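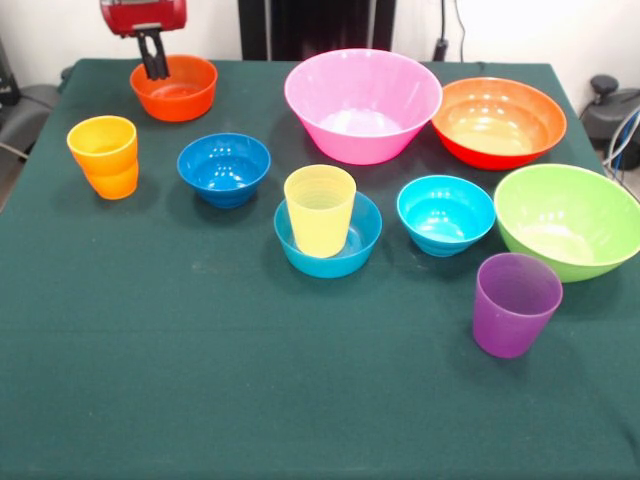
제14권 7호

집안일자동화 메일링 리스트 모음

제목: Re: 그릇 정리, 이제 맡겨도 되나요
보낸 이: Vasanthi Sikder
받는 이: 집안일자동화 목록

답이 늦었습니다. 원래 메일을 아래에 일부 인용하고 순서대로 적습니다.

> 저희 어린이집 주방에서는 점심 뒤에 플라스틱 그릇과 컵이 한꺼번에 나옵니다.
> 씻는 것은 세척기가 하는데, 그 뒤에 크기별로 겹쳐서 선반에 올리는 일은 아직
> 사람이 합니다. 9월에 새 학기 반이 늘어나면 그릇도 늘어납니다. Zinley 쪽에서
> 소개 자료를 받았는데 "식기 정리 가능"이라고만 되어 있고 조건이 없습니다.
> 지금 기계가 이 일을 어디까지 할 수 있는지, 써 보신 분이 계시면 알려 주세요.

저희는 Pumetti 작업실에서 이 작업을 꽤 오래 시험했습니다. 초록색 천을 깐 탁자에 플라스틱 그릇과 컵을 흩어 놓고, 손가락 두 개짜리 그리퍼로 하나씩 집어서 옮기거나 겹치는 방식입니다. 그릇은 작은 주황색부터 큰 분홍색까지 크기가 제각각이고, 노란 컵이 청록색 그릇 안에 서 있는 것 같은 배치도 섞습니다. 어린이집 주방과 아주 똑같지는 않지만 물건의 종류는 비슷하다고 생각합니다.

결론부터 적으면, 그릇 하나를 집어서 정해진 자리에 놓는 것은 됩니다. 겹치는 것은 조건부로 됩니다. 선반까지 올리는 것은 저희는 아직 못 합니다.

1. 집기

저희는 그릇을 밖에서 감싸지 않고 손가락을 테두리 안쪽으로 내려서 집습니다. 큰 그릇은 그리퍼를 다 벌려도 바깥 지름에 못 미치기 때문에 테두리 한쪽을 잡는 수밖에 없습니다. 작은 그릇도 같은 방법으로 통일했습니다. 지금까지 기록된 시도는 3,019회이고, 실패한 것을 나눠 보면 절반 넘게 테두리를 너무 얕게 문 경우입니다. 들어 올리는 순간 그릇이 기울면서 빠집니다. 안에 물이 조금이라도 남아 있으면 더 잘 빠집니다. 그래서 세척기에서 막 나온 그릇이라면 건조가 끝난 다음에 맡기는 것이 맞습니다.

컵은 그릇보다 쉽습니다. 벽이 서 있어서 물 곳이 깊습니다. 다만 반투명한 컵은 카메라가 테두리 높이를 잘못 읽는 일이 있습니다. 저희 목록에서는 옅은 노란 컵과 보라색 컵이 여기에 해당합니다. 조명을 바꾸면 나아지는데, 주방 조명을 기계에 맞춰 바꿀 수 있는지는 그쪽 사정을 봐야 할 것 같습니다.

2. 겹치기

큰 것 위에 작은 것을 놓는 순서만 지키면 대체로 됩니다. 문제는 지름이 거의 같은 그릇 둘입니다. 중심이 조금만 어긋나도 위 그릇이 걸쳐진 채로 끝나고, 기계는 그것을 완료로 칩니다. Cudedent에서 나온 제어 프로그램을 쓰면 놓은 뒤에 높이를 다시 재서 걸친 것을 잡아냅니다. 대신 한 개당 시간이 늘어납니다. 저희 쪽에서는 그릇과 컵 한 벌을 다 겹치는 데 약 14분 걸렸습니다. 사람이 하면 1분도 안 걸리는 일입니다.

이미 컵이 들어 있는 그릇은 컵을 먼저 빼고 나서 그릇을 옮기게 합니다. 컵째로 들게 해 본 적도 있는데 옮기는 도중에 컵이 넘어져서 그만뒀습니다.

3. 선반

탁자 위에서는 위쪽에서 내려가면 되지만 선반은 앞에서 들어가야 합니다. 손목을 눕히면 테두리를 물고 있는 힘이 부족해집니다. Gamage에서는 그릇을 쟁반에 겹쳐 놓는 데까지만 기계가 하고, 쟁반은 사람이 선반에 넣는다고 들었습니다. 저는 직접 보지 못했습니다.

4. 소개 자료에 대해

Zinley 제품은 써 본 적이 없어서 좋다 나쁘다 말씀드릴 수 없습니다. 업체에 다음 네 가지를 물어보시면 좋겠습니다.

- 그릇이 흩어진 상태에서 시작하는지, 정해진 틀에 꽂힌 상태에서 시작하는지
- 반투명 플라스틱으로 시험한 기록이 있는지
- 떨어뜨렸을 때 스스로 멈추는지, 계속 진행하는지
- 바닥에 까는 천이나 매트의 색을 지정하는지

마지막 것은 사소해 보여도 중요합니다. 저희는 단색 천이 없으면 인식률이 많이 떨어집니다. 스테인리스 작업대 위에서 바로 해 본 결과는 따로 정리하고 있고, 끝나면 목록에 올리겠습니다.

9월에 맞춰서 들이실 생각이라면 저는 권하지 않겠습니다. 그릇이 늘어나는 만큼 시간도 그대로 늘어나고, 걸친 그릇을 바로잡을 사람이 옆에 있어야 합니다. 점심 뒤 주방에 그런 여유가 있는지 모르겠습니다. 급한 것이 아니라면 그쪽에서 쓰는 그릇을 종류별로 하나씩만 보내 주세요. 저희 탁자에서 같은 방식으로 돌려 보고 어느 것이 잘 안 잡히는지 알려 드리겠습니다. 이가 빠지거나 휜 것도 섞어 주시면 도움이 됩니다.

그리고 지난번에 다른 분이 물으신 손가락 끝 고무는 아직 답을 못 드렸습니다. 두께가 다른 것 두 종류를 비교하는 중입니다. 얇은 쪽이 테두리에 잘 들어가는데 빨리 닳습니다.

Vasanthi Sikder
Pumetti 작업실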